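Chapter 10
Cloth, Paper, and Print: Dressing a Sales Table

In this chapter you will learn to
choose a cloth that helps the goods on it
fold and store paper and fabric so they can be used again
place printed cards and panels where people will read them
check your work under the lights it will be seen in

Key words: drape, drop, crease, backing color, reading distance

I love this part of the course. Up to now we have talked about stock, shelving, and the paperwork that goes with both, and all of it matters, but a table is where you finally get to put your hands on things! Give two people the same cloth and the same box of goods and you will get two different tables. Ysaline Brunet, who dressed tables at the Clomedstead winter market for many years, kept a notebook of every one she made. The entry for her first December reads, in full: "Cloth too short. Sign too low. Sold the candles anyway."

Let's begin with the cloth. A plain, strong color does a lot of work for very little money. It hides a scratched surface, it pulls a mixed group of items together, and it gives dark packaging something bright to sit against. Yellows and greens are good for this, and a color somewhere between the two is better than many students expect — try it before you say no. Lay the cloth loosely at first. Walk to the far side of the table, look at where the corners fall, and only then start pulling it straight. Some dressers like a corner to hang in a point, and some want every edge level. Either can look good, as long as you chose it.

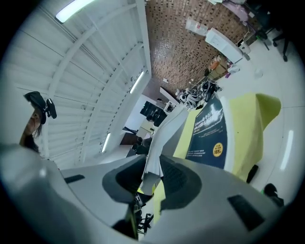
Paper comes next, and paper is less forgiving. Cloth can be shaken out, steamed, and laid again, but a sheet that has been crushed in the hand will show it for good. Keep two piles as you work, one for sheets that are still flat and one for sheets that are only fit for padding. Thin tissue belongs inside boxes and under fragile goods. Heavier sheets can go on show. If you are folding a long strip, fold on the table with your palm flat, moving out from the middle.

Print is the third part. A dark panel with white lettering reads well from across an aisle, and a small spot of yellow will catch the eye even sooner, so think hard about what you put in it. The price? The size? Colette Picard's survey for the Dervishi stores looked at 1,783 printed cards and found that the most common fault was simple crowding. Big lines first, small lines lower down, and a clean border so the eye knows where to stop.

Then there is the light. Tube lights in a large hall can turn a warm cloth cool and put a white stripe across anything shiny. Always step back and look from where a shopper would stand, and then crouch a little, too. Children shop with their parents, and they see the table from down there.

Before you read on

Find a piece of cloth at home and any printed box. Lay the box on the cloth three ways: flat, standing, and leaning. Write a few lines on which way you could read most easily from the door.

10.1 Measuring the drop

The drop is the length of cloth that hangs below the edge of the table top.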